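I love a good fault, and the jaw that wouldn't let go at Drimitton is my favorite this year! Sheila Garside was folding jeans with the handheld grippers when one stuck shut on the denim.

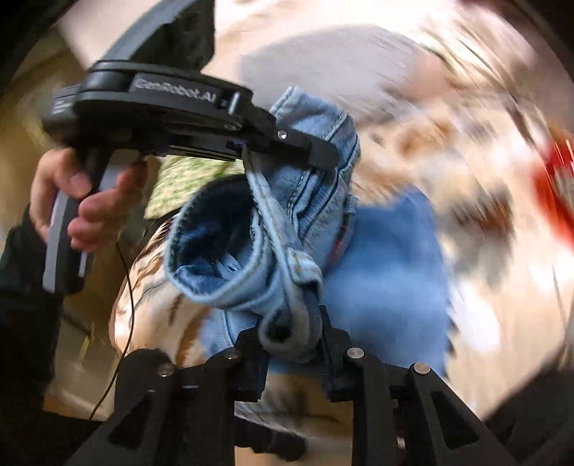
Yoon-hee Maeng wanted the release checked before every session. I'm with her all the way. 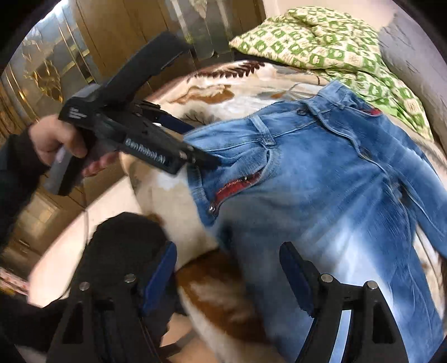
A stuck jaw is a safety matter even on laundry, and two minutes of checking is cheap. Write the fault up, share it, then get back to folding!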